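13/06/2026

The gripper stopped letting go in April, and it took me until last night to work out why. I'm writing it down mostly so I can find it again the next time it happens.

For anyone new, the setup is a white arm on a white tabletop with a two-finger gripper, and it practises kitchen jobs with toy food. Pick up a thing, put it in another thing, go home, repeat. The controller is a Dornex and I run my own scripts on top of it, which I call Mila. The gripper came second-hand from Nesrin Türkmen and had worked without complaint until then.

The first sign was a cup going for a ride. The arm lowered to it, closed, lifted, moved across, opened, and the log said the fingers were open. They weren't. The arm went back to its home position with the cup still in its grip, then came down for the next pick and drove the cup into the tabletop. It cracked down one side. I hit the stop button after the bang, so I can't claim the button did much.

I blamed the script. I had changed the wait time after the open command the night before, from 300 milliseconds down to 80, to speed things up. I put it back to 300 and ran it again, and it was fine for the whole evening. I told Doğukan Yazıcı it was fixed. He asked whether I'd tried it at 80 again to make sure the fault came back. I hadn't. When I did, it ran perfectly at 80 as well, so the wait time had nothing to do with it and I was back at the start.

Over the next few weeks it failed now and then, always on the open and never on the close. I swapped the power supply. I cleaned the finger rails. Araceli Pacheco lent me a spare Drakos adapter board and that made no difference either, apart from costing me a Saturday's worth of re-doing the config. (Sorry Araceli, it's in the mail.)

What I should have done first was look at where the arm was each time it failed. The log has the joint positions in it, I just never lined them up with the faults. Once I did, every bad open was with the wrist turned past 38 degrees in the one direction. Anywhere else, no trouble.

That pointed at the cable. There's a fair bit of slack in it and I'd always thought slack was good. At the connector, though, I had a cable tie pulled tight, and with the wrist turned that way the cable was bending hard right at the plug. One of the signal wires had broken inside the insulation. You couldn't see it. I found it with a multimeter, holding the probes on and turning the wrist by hand with the power off, and the reading dropped out at the same spot every time.

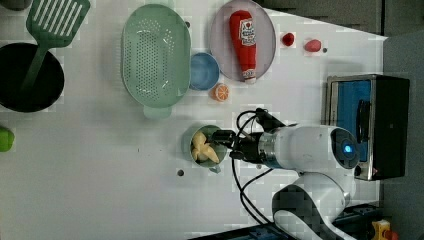 The new cable is a Groltum one, rated for flexing, which the old one wasn't. I left the tie off the plug end and clamped it further back so the bend happens over a longer stretch. It cost more than I wanted to pay. Canan Ağca says to put a bend limiter on it too and she's probably right, but I haven't ordered one.

The bigger problem was on my side. Mila was logging "open" when it sent the open command, without reading the finger position back. So for weeks the log told me what I'd asked for and I read it as what had happened. It now checks the position after every open and close, and if the fingers are more than 2 millimetres off where they should be, the arm stops where it is and waits for me. It doesn't retry. I had it retrying for one night and didn't like the idea of it yanking at something that was stuck.

I also moved the stop button to the near side of the bench. Before that I had to reach past the arm to hit it, which Müzeyyen Duman pointed out a year ago and I ignored.

Still to do: check the other cables for the same kind of tight tie, and put the position check into the older scripts, which all have the same mistake in them.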